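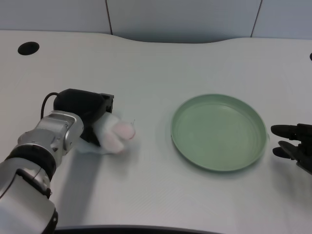

## 1. The brief

Our group was asked to design a temporary shade structure for the courtyard behind the Grutthorpe library. It had to stand from July until the end of the school holidays, come apart without cutting, and leave the paving as it was. The group was Anqi Deng, Peiyu Ye, Eun-ji Na and Onni Laaksonen. Our tutor was Shuzhen Duan.

The courtyard is enclosed on three sides and faces south. The only seating is a low wall along the bins, and most people we spoke to said they crossed the yard without stopping.

## 2. Site visits

We went to the site twice, once in the morning and once after lunch. Peiyu drew the shadows on a plan every 30 minutes or so and Eun-ji spoke to library users. We had 31 replies to our short survey. The most common request was somewhere to sit out of the sun with a pushchair or a wheelchair next to you. Several people also asked for a place to eat lunch that was away from the bins.

The drain in the middle of the yard is not on the council drawing we were given. It sits 90 mm off the line we wanted for the posts, so the whole grid had to move towards the north wall.

## 3. The design

The proposal is called Plunerico. It is a timber frame with strips of woven willow hung across the top at different heights. The strips are closer together at the south end and more open near the library door, where staff wanted to keep daylight in the reading room.

There are 10 posts. Each one stands in a planter filled with gravel and soil – the weight holds the frame down, so nothing is bolted to the ground. The planters on the outer side have climbing beans and the inner ones have ferns. Benches run between the planters, with gaps left for wheels.

## 4. Model and testing

We made a 1:20 model in card and balsa and set it under a desk lamp at the July sun angles. The first version gave good shade at noon and almost none by four o'clock. Turning the strips to run east to west helped, and we lowered the western edge as well.

Onni built one full-size joint in the Kadstead workshop. The peg was too tight after a night outdoors, so we made the hole slightly larger.

## 5. Cost and problems

The frame needs 58 lengths of timber. Willow was the part we priced worst. Our first quote left out delivery, and we then had to drop two strips from the roof.

We also did not settle who would water the planters. The library said it could do weekdays. This is still open.

## 6. Changes after the review

- Western bench moved away from the bins
- Planter edges rounded
- Handrail added beside the step
- Drain shown on all plans

Final drawings handed in 11/27/22.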